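Course 3309 - Kitchens and Baths: Materials and Upkeep
Handout 4: Sinks, counters and the joint between them

9/26/26
By the Evening Building Program, Quintanilla
67 shares | 28 comments

Read this before the shop session. It covers sinks first, then tile counters, then the joint where the two meet. Most of the water damage we look at in this course starts at that joint, so it gets the longest section. The parts on cabinets and floors are in Handout 5.

1. Sink materials

The common sink materials in older and mid-priced kitchens are stainless steel, enameled cast iron, enameled steel and solid plastics of various kinds. Stone and fireclay turn up too, mostly in expensive remodels.

Stainless steel is an alloy of iron with chromium, and often nickel. The chromium reacts with oxygen in the air and forms a very thin film on the surface. The film keeps the iron underneath from rusting. If you scratch it, it forms again, provided air can get to the metal and nothing is eating at it. Chloride is the main thing that eats at it. Bleach, salt and some pickling liquids will pit a steel sink if they are left standing.

Gauge is the thickness of the sheet. A lower number means thicker metal. An 18-gauge sink is thicker than a 22-gauge one, and students get this backward on the quiz every term. Thin sinks flex and sound hollow when a pot is put down in them. Pads glued to the underside reduce the noise. They do nothing for the flex.
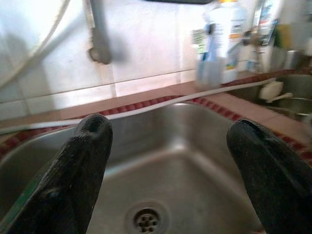

Finish matters more for upkeep than for strength. A brushed finish has fine parallel lines and hides small scratches if you always rub along the lines. A polished finish shows everything. A sink with a brushed finish can be worked over with a fine pad, 400 grit or finer, to blend in a bad scratch. Go with the grain, use water, and stop often to look. Do not use ordinary steel wool. It leaves bits of plain steel behind, and those bits rust. People then think the sink is rusting.

Enameled cast iron is heavy and quiet. The enamel is glass fused to the metal. It stands up well to acids of the household kind but chips if something heavy is dropped on it. Once the iron is exposed it will rust, and the rust creeps under the edge of the enamel. Touch-up paint slows this down. It is a patch and will need doing again.

Enameled steel looks like cast iron and costs less. Tap the underside. The steel one rings.

2. Drains and strainers

The drain opening sits at the low point of the basin and is sealed to it with plumber's putty or a rubber gasket, depending on the maker's instructions. Some plastics are damaged by putty, so read the sheet that comes with the sink.

A slow leak at the strainer body shows up as a stain on the cabinet floor directly below, often with a white ring of minerals around it. To test for one, fill the basin, dry everything underneath with a rag, and wait. Then run a dry paper towel around the large nut. A leak that only appears when the basin is full is at the strainer. A leak that only appears when the basin is emptying is further down, in the tailpiece or the trap.

Know the trap. It holds a plug of water that keeps sewer gas out of the house. A sink that has gone unused for months can lose that water to evaporation, and the first sign is the smell. Run the tap for a minute before you start taking anything apart.

3. Tile counters

Ceramic tile counters were standard in many houses for decades and there are still plenty around, including most of the older blocks in Grumow. They take heat well and single tiles can be replaced. Their weak point is grout.

A tile counter is built up in layers. From the bottom:

- cabinet frames, leveled
- a plywood deck
- a moisture barrier
- backer board, or in older work a thick bed of mortar over metal lath
- thinset
- tile
- grout

Older mortar-bed counters are very stiff and often outlast the tile on top of them. They are also hard to remove. Plan on dust, noise and a lot of heavy rubble. 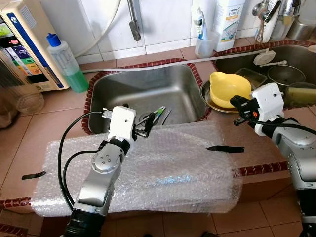
Fig. 2. Tiled counter with a stainless steel sink.

Grout comes in sanded and unsanded kinds. Sanded grout is for wider joints, unsanded for narrow ones. The line is usually drawn at an eighth of an inch. Both are cement products and both take up water unless sealed. Epoxy grout does not need sealing, but it is harder to spread and has to be cleaned off the tile quickly.

Cement keeps gaining strength for a long time after it feels hard. The usual figure for full cure of a mortar bed is 28 days. Grout can be sealed much sooner than that in most cases. Follow the bag. In the shop we use Ploltel sealer on the practice panels, two thin coats, wiped off before it dries on the tile face. If you leave it on, you will get a haze that takes a long time to remove - several of the panels on the back wall still have it.

To check whether old grout still has any sealer in it, put a few drops of water on a joint and wait ten minutes. If the joint darkens, the water is going in. If the drops stay beaded up, leave it alone until next year.

4. The joint between sink and counter

There are three common ways to set a sink in a tile counter.

Drop-in (self-rimming). The rim of the sink rests on top of the finished tile. A bead of sealant goes under the rim, and steel models have clips underneath that pull the rim down. It is the easiest to install and to replace. Crumbs and water collect along the outside edge of the rim.

Tile-in. The rim is flush with the tile, and the joint around it is filled. It looks neat. The joint has to be flexible, and many old ones were filled with grout, which cracks.

Undermount. The sink hangs below the deck and the tile is brought over the edge with trim pieces. Water can be wiped straight into the basin. The seal is out of sight and so it gets forgotten.

Whatever the method, the rule is the same: where two different materials meet, use a flexible sealant. Steel and tile expand at different rates when hot water hits them, and the sink moves slightly under load. Grout cannot follow that movement. It cracks, the crack lets water through to the deck, and the plywood swells. When the plywood swells it lifts the tile, and then the crack is wider.

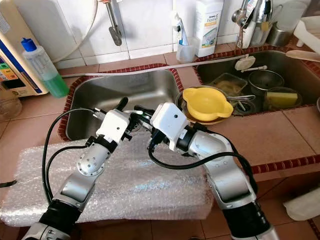
Sealant color is a small matter, but clients ask about it more than anything else in this handout. White silicone is what most people have in the garage, and it goes on everything. On a white tile it looks fine for a year or two and then picks up stains. With a terracotta-colored tile counter and a steel double sink like the one shown, a white bead would stand out along the whole rim. Clear works with nearly any tile. A color-matched sealant is better again if you can get it, and Grellura makes a range meant to match common grout colors. Bring a loose tile to the store and compare in daylight.

Resealing, step by step:

1. Cut out the old bead with a plastic scraper. A metal blade will mark the sink and can chip the tile edge.
2. Clean off the residue. New silicone does not stick to old silicone.
3. Wipe with rubbing alcohol and let it dry.
4. Look into the gap with a flashlight. If the deck is dark or soft, stop and find out how far the damage goes.
5. Tape both sides of the joint.
6. Run one steady bead. Do not go back over it.
7. Smooth it once and pull the tape while the bead is still wet.
8. Keep the area dry for a full day, or longer if the tube says so.

5. Signs of trouble

Press on the tiles nearest the sink with your thumb. Any movement means the bond or the deck has failed. Tap with the handle of a screwdriver and listen for a hollow sound, then mark the hollow tiles with tape so you can see the pattern. One hollow tile on its own may be an old setting fault. A row of them along the front of the sink is almost always water.

Open the cabinet below and look up at the underside of the deck, near the front rail in particular. Dark edges, peeling layers or a musty smell all count. Write down what you find, with the location, even if it seems minor.

For the shop session

Bring safety glasses, a plastic scraper and a roll of painter's tape. Sealant and practice panels are supplied. Read the label on one tube of sealant at home and copy out the cure time and the list of surfaces it should not be used on. The written assignment on grout failure is due in November, and the outline can be handed in at any session before then.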